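Sorting loose I/O shields and brackets: tray on the shelf or bins on the bench?

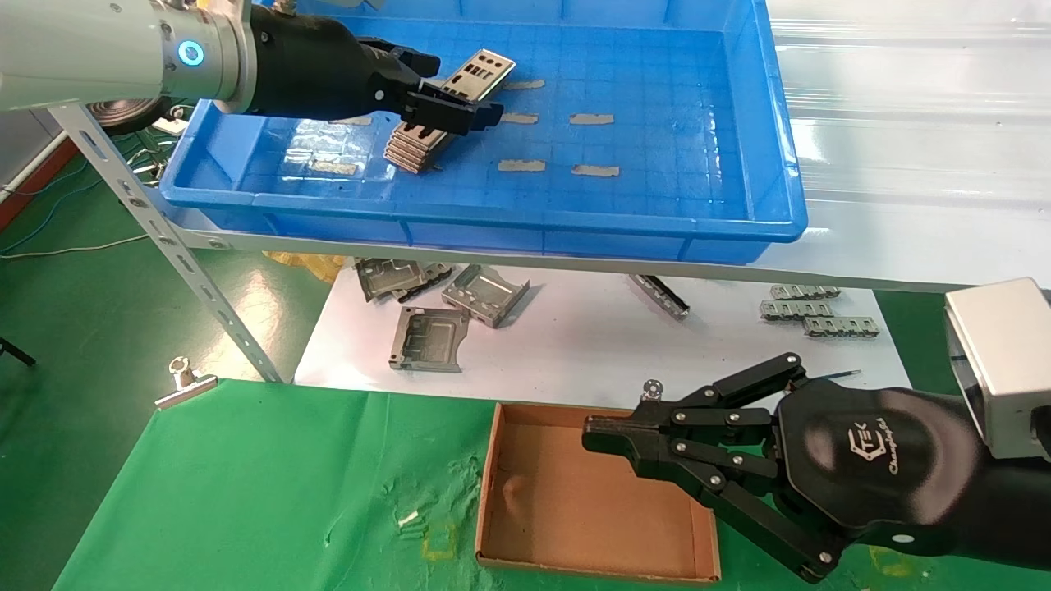 Posted by vidar_dalen – Saturday, July 4, 2026 – Workshop & Storage

I'm sorting case hardware from 60 scrapped desktops. Current layout: blue ribbed tray on the upper shelf for I/O shields and small brackets, bigger pieces (rails, cages, frames, the comb-like strips) on the white shelf below, open cardboard tray on the bench for whatever is being packed. Bench has a green cloth, clipped at the corner.

The beige tape in the blue tray marks positions. The plan is one stack per mark. In practice the shields slide whenever the tray is pulled out, and the thin ones hook into each other by the spring tabs. Has anyone solved this without buying a drawer cabinet?

ylva_k
Tape won't hold a stack. Cut dividers from 2 mm sheet and seat them against the ribs. I did that with a Pladov tray and it has stayed put since October.

joar_s
Disagree on dividers. Shields should be stored on edge, like file cards. Flat stacks bend the tabs, and a bent tab ends up inside a LAN port. A slotted rack takes 200 of them in less space than that tray.

ylva_k
On edge is fine if they are all one size. His aren't, going by "scrapped desktops."

joar_s
Then sort by height first. Port layout second.

Idun B.
Separate issue: the cloth. Small debris stays in the weave and gets into the box with the parts. I switched to a rubber mat and wipe it down between batches.

vidar_dalen
The cloth stops parts from skating off the bench, so it stays for now. I can brush it more often.

Idun B.
Brush it before the box goes down, then. Yours has bits all around the box.

vidar_dalen
Fair. I'll try on edge for the shields and dividers for the brackets. Does anyone have the slot spacing for the rack?

joar_s
Mine is in the other shop. Will measure Monday.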